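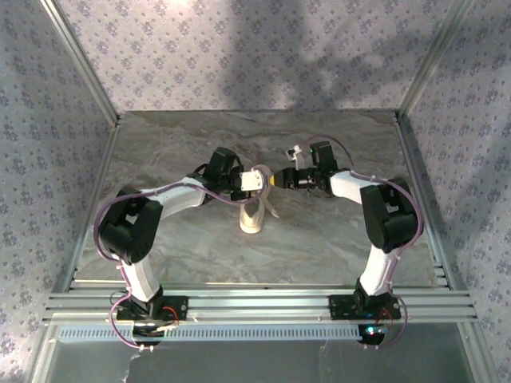
Pale lavender fabric with small blue flowers, hung as a wall lining over a gray marble-patterned floor panel.

Stistell is bringing its small-flower prints back into regular production, starting with the blue-on-lavender pattern that went off the price list two years ago. The fabric will be sold by the yard from its Mapplebeck store and through the Tavarora mail-order catalog beginning in December.

The company said it had planned to make the pattern only as a short run of 400 yards for customers who needed to match older curtains and wall panels. Orders for that run closed at 1,002 yards, and the mill schedule was changed to make room for a full season. Customers who ordered early will be supplied first, and their price will not change.

The print is a scatter of small blue floral motifs on a pale lavender ground. It comes in two weights. The lighter one is sold for curtains, shelf skirts and drawer linings, and the heavier one is meant for covering walls, screens and the backs of open cabinets. Both are woven 54 inches wide. A matching plain lavender, without the flowers, will follow in the spring for people who want to bind edges or line the back of a panel.

Small floral fabrics have been selling steadily at Mapplebeck for several seasons, mostly to people fitting out alcoves, sewing corners and other small spaces where wallpaper is awkward to hang. Fabric can be stapled to a light frame or fixed with strips and taken down again when a lease ends. The store said more than 2,000 sample cuttings of its floral range were mailed out in the past year, and that lavender was requested more often than the green or the rose.

The same season brings changes to Stistell's hard surfaces. Its gray marble-patterned panel, until now sold only in full sheets, will be offered cut to order for shelves, tabletops and small areas of floor. Comitz, which handles cutting for the Mapplebeck store, will take orders at the counter and by mail. The minimum charge covers two cuts. Customers are asked to bring measurements in inches and to allow for any edging strip they plan to fit, as cut panels can't be returned.

The catalog will show the lavender print and the gray panel together on its opening pages. Stistell is also keeping its cream and off-white accessories for another season after thinning out the brighter colors this year. Yellow and orange pieces that remain in the store will be marked down until they are gone.

Buyers matching fabric from the earlier production should ask for a cutting before they order. The new lavender is dyed at a different works, and the store said it may look slightly cooler next to cloth that has hung in a sunny room. The spacing of the flowers has not changed, so new lengths can be joined to old ones along the side seam. Anyone who still has the original order slip can send in the lot number for a closer match.

Cuttings are free at the Mapplebeck counter, with a limit of 15 per customer. By mail, a set of the full floral range costs the price of postage, and the charge is taken off the first order. The store opens at 9 a.m. and stops cutting fabric half an hour before closing.

The green and rose versions of the print are still listed as out of stock. Stistell said it will decide on those after the spring orders are in.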